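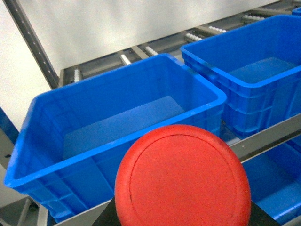

Radosław Szulc来信说，仓库搬到Utness以后，他订的东西反而到得更慢，以前两天的路现在要走五天，他想知道“提速”两个字是从哪里算出来的。

这个问题我们也问过。Skandum一月发给商户的通知里写着，新仓启用后平均处理时间缩短，每单只加收很少的费用。缩短了多少，通知没写；从哪一刻开始计时，也没写。后来客服回复说，计时从订单“进入拣货”开始，到“交付承运”为止。订单在系统里排队等拣货的那段时间不算，承运商把包裹压在Garnthorpe中转的那段时间也不算。这么个算法，想不快都难。

通知还提到一项满意度调查，发出1,557份问卷，收回922份，结果“总体积极”。我们索要原始问题，至今没有拿到。没有回答的人怎么想，报告一个字没提。Grabowska街上开布料店的几位会员倒是都没收到问卷，他们恰好也是去年投诉最多的几家。

费用方面，月发货不足500单的商户每单多付10分钱。钱不多，可合同里写的是“暂定”，期限空着。上一次的“暂定”燃油附加费，到现在还在账单上。

建议各位先别急着续签。把自己的下单时间和客人签收时间记下来，记满一个月，再拿去和对方的报表比。愿意把记录交给我们汇总的，请寄到通讯编辑部，店名可以不写。Szulc先生的那份已经收到了，中间有两单至今查不到下落。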